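Housekeeping for Everyday Life – Notes for Session 2
Laying a place and sorting the soft things

Hello again, and thank you for all the sensible questions last time (and the less sensible ones, I enjoyed those too). These notes cover what we'll be doing in session 2 at the Gredley rooms. Read them before you come if you can, but if you end up reading them on the bus into Brestport, you'll be in good company.

I put two jobs together in this session on purpose. Setting a place at the table and dealing with a basket of scarves and ties don't sound like relatives, but at home they land on the same surface all the time. You want to eat, and there's the laundry you were going to fold. So we practice with both on one table and learn to keep them out of each other's way!

Start with the place setting. Mat first, and get it square to the edge of the table before anything else goes on it, or you'll be nudging forks for the rest of the evening. Then the plate in the middle, fork on the left with the tines pointing away from you, knife on the right. The blade of the knife faces the plate. Cup and glass go up at the back, and I'm not fussy about which side as long as you can reach them without putting your sleeve in the butter.

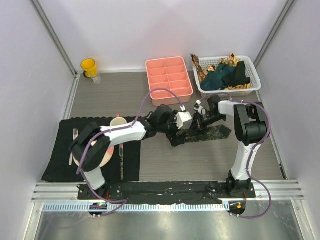
Helju Jaunzems
Course tutor, Gredley

A word on mats, which came up last time. A plain dark one is kind to beginners: a pale plate stands out on it and you can see straight away whether you've centered it. Scalloped edges are pretty but they do fool the eye – line up the whole mat by its straight sides and leave the wavy edge to look after itself. If yours curls at the corners, leave it overnight under a heavy book.

Now the organizer. I love a divided tray and I will go on about it if you let me. Eight compartments, two columns of four, is a nice size for accessories: one rolled tie to a compartment, or a pair of socks, or a thin belt coiled up. Thick scarves won't go in, so don't force them. They want a shelf or a basket of their own. Before you put anything away, decide what each column is for. Mine at home has ties down one side and socks down the other, and Keith Nuttall, who took this course in April and still writes to me, does his by color. Both are fine. The only arrangement I'd argue with is one you have to look up.

The basket with openwork sides is where everything waits its turn. Air gets through, and you can peek at what's at the bottom without tipping it all out. It is also where good scarves go to get creased, so please don't treat it as the final home. Take things out one at a time, dark plain cloths first if they're on top, and make two heaps in your mind: things that get folded and things that get rolled.

Ties are rolled. Lay the tie out at full length across a clear stretch of table, front side up, and smooth it with the flat of your hand from the middle outward.

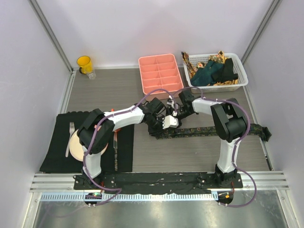 Once it's flat, look for twists. A twist near the narrow end is easy to miss and makes the whole roll go lopsided. If one end has bunched up, pull it out gently until the point lies open – no tugging at the lining, please, Eglė (she knows why). Then turn it over so the back is up, fold it in half with the narrow end on top of the wide one, and roll from the fold. Keep it firm but not tight. A tight roll leaves ridges in silk, and I have a drawer in Pernham that can prove it.

Scarves are folded. Long ones go in half lengthwise, then in half again, then in thirds from the short end. Square ones go in half and half again, and stop there. Patterned scarves are easier if you work with the plain back facing you, as a busy print hides the crooked edge you're trying to see.

For the practical you'll have 15 minutes for the whole table. That's plenty. Heino Venckus tends to race through the fork and knife and then spend the rest of it on one scarf, which is his right, but do save a bit of time to stand back and look.

To bring: one tie or long scarf you don't mind handling a lot, and something to write with. Plates and cutlery are provided.

Homework for session 3 is to sort one drawer, any drawer, and write me a few lines on what you moved and where it went. Sigita Strazds will collect them at the door. If you can't make it, leave yours in the tray at the front desk with your name on it.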